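Home Rooms Laundry Small Spaces Contact

How to fold a printed duvet on a bed that's shoved against the wall

Last updated 2nd January

I used to fold our duvets on the living room floor, which meant dog hair, which meant washing them again. Now I do it right on the bed, even in the little room at Forari where the bed is up against the wall and you can only get at it properly from the front. It takes me 3 minutes if I don't get distracted (I get distracted).

First, shake it out and let it lie over the bed any old way. Don't bother getting it flat yet! Just find your corners and pull out whatever has slipped down by the wall.
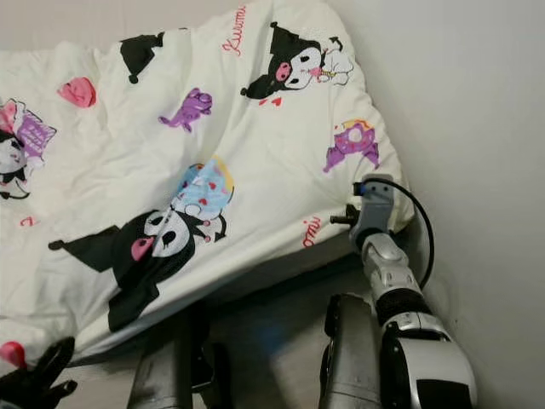 Kuromi duvet before folding, wall side on the right.

Now smooth from the wall toward you with your forearms, big slow sweeps. If you're using a print like this one you can cheat and use the characters as markers. I pick one near the edge and one near the middle, and line the fold up between them.

Take the wall edge and bring it over to the front edge. Pat the air out, starting at the closed side. Then fold again the other way, end to end, and stop when you've got a rectangle you can carry without it slithering out of your arms. Print side out, always, so you can tell which one it is in the closet.

I like to turn the whole thing at an angle on the mattress at this point. It's easier to grab, and I can check the fitted sheet and tug the corners down while I'm there.
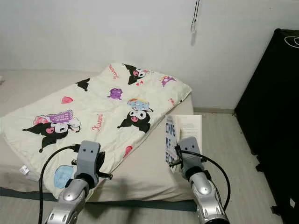 Rocío Figueroa wrote in to say she folds hers in thirds the long way first, and that it fits a narrow shelf much better than halves do. I tried it on the Womex shelf in July and she's right, although thirds on a thick quilt will spring open unless you lean on them for a bit.

Leave it to sit for 10 minutes before it goes in a bag, then squash it down with your knees and zip.

Related
Fitted sheets without the swearing
Stodamwood storage bags, one year on
Making a bed you can only reach from one side
What I keep on the top shelf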